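Section 4. Packing and sending a return parcel
Javura seller desk, help pages for home sellers

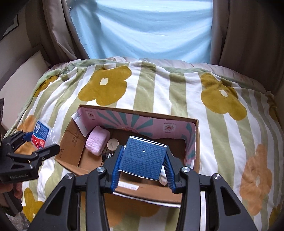
4.1 Before you start

Read this whole section once, then go back to step 1. Takes longer the first time. You need:

Your Javura login
The order number (starts with JV)
A carton or box, tape, scissors
Kitchen scale or luggage scale
Printer, or the Frota app on your phone if no printer

Note: used boxes are fine. Old labels and bar codes must come off or be covered. Black marker works on most. Shiny tape over a bar code does not, the scanner reads straight thru it.

4.2 Open the return

1. Log in. Go to Orders, then Returns, then New return.
2. Type the order number. No spaces.
3. Pick the item. If the order had more than one item, tick only the ones going back.
4. Pick a reason. "Other" is OK but it slows things down, goes to a person instead of the system.
5. Press Save. Do not press Submit yet. Submit locks the weight.

Caution: once Submit is pressed the weight can't be changed from your side. Write to the desk and wait.

4.3 Weigh and measure

6. Put the item in the box with all the filling you plan to use. Close the flaps. No tape yet.
7. Weigh it. Enter grams, not kilos. 2700 is right, 2.7 is wrong and the form will take it anyway.
8. Measure the longest side. Limit for home pickup is 58 cm. Longer than that, take it to a Frota counter.
9. Now enter both numbers and press Submit.

Note: limit per parcel is 2975 grams on the small rate. Over that and the rate jumps. If you are just over, try less filling or a lighter box before splitting into two parcels.

4.4 Packing

10. Filling on the bottom first. Crumpled paper, bubble wrap, whatever you have. No shredded office paper, it gets into everything.
11. Heavy items in the middle, light ones around. Glass gets its own wrap.
12. Retail cartons stay closed. Don't tape the retail carton itself, tape pulls the print off and the buyer side may refuse it.
13. Fill the gaps on top. Close the flaps and shake gently. If it moves, more filling.
14. Tape the middle seam, then both ends. Bottom too.

Caution: liquids, sprays and loose batteries do not go by Frota. Flumosis kits are on the liquids list even when empty. Ask the desk first, there is a separate form (section 7).

Caution: string and gift ribbon catch in the sorting belt. Take them off.

4.5 Label

15. Returns, then Print label. Pick A4 or Letter. Check the preview, sometimes it defaults to the wrong one.
16. Print at 100 percent. "Fit to page" shrinks the bar code.
17. Stick it flat on the largest side. Not over an edge, not over the seam.
18. No printer: write the return code in big letters on the box and show the code in the app at pickup.

Note: label is good for 2 days after printing. After that print a new one, same return, no need to start over. Throw the old one away so they dont get mixed up.

4.6 Pickup or drop-off

19. For pickup, choose morning or afternoon. No exact hour, sorry.
20. Have the parcel by the door. Driver scans it in front of you. Wait for the beep.
21. Status changes to "Collected" in the app. Take a screenshot.
22. For drop-off, any Frota counter or the Adau lockers. Lockers take the small rate only. Keep the paper receipt.

Caution: no scan, no cover. If the driver says they will scan it later, ask them to do it now or book again.

4.7 If something goes wrong

Label won't print. Turn off the pop-up blocker, try again. Still nothing, log out and in.

Status stuck on "Saved". You missed step 9.

Weight dispute. Frota weighs every parcel again. Small differences are ignored. Big ones get charged to your seller account, with a photo of the scale. You can contest it under Returns, then Charges. Attach your own weight photo if you took one.

Parcel refused at the door. Nearly always the old label problem, see 4.1. Cover it and rebook.

Wrong item sent. Do not open a second return. Write to the desk with the order number in the subject line.

4.8 Who to contact

Returns and labels: Solange Brito
Charges and weight disputes: Welington Aguiar
Liquids form, section 7: Dirceu Evangelista

All thru the Messages tab. Please no phone calls for label reprints.

Section last changed 25/09/2025. Locker rules added, label sizes corected. Section 5 covers refunds.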